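Flommont has had a pub on its canal bridge for as long as there has been a canal, and on 1 January 2026 they let people in to see the whole of it, cellar included. I went with Thư Lưu, who knows her beer far better than I do, and we had a grand time!

The Nurnus Arms (just "the Nurnus" to everyone who drinks there) was a coaching stop, then a bargemen's beerhouse, then shut, and now it is open again under Thoa Hồ. She took us round herself. Down 11 stone steps first, mind your head, into a cellar so cold I kept my gloves on. The old barrel ramp is still there, worn into two smooth grooves, and I could have looked at it all morning.
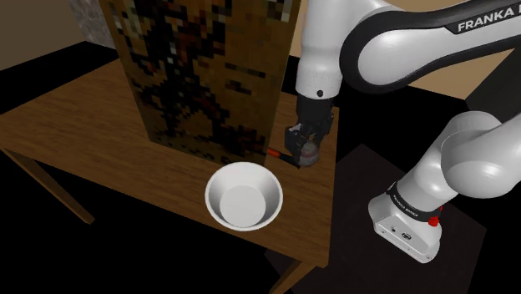

Upstairs the public bar has kept its tiled floor and its bench seats, and there is still a hatch to the yard where the bargemen's children were sent with jugs. Thoa found 68 old bar bills behind the panelling during the repairs, and she read a few out to us. One man owed for 56 pints and a pork pie!

The beer was lovely. I had two halves of Kiều, a dark mild brewed up the road, and Thư stuck to the Pliltix bitter, which she says is best straight from the cask. Pies are made in the kitchen. Get the cheese and onion.

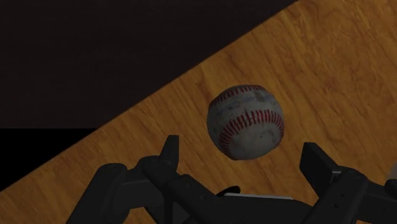
A scuffed old baseball on the tabletop.

We stayed until the fire was lit in the snug and walked back along the towpath in the dark. The next cellar tour is in April, and Thư has already put our names down.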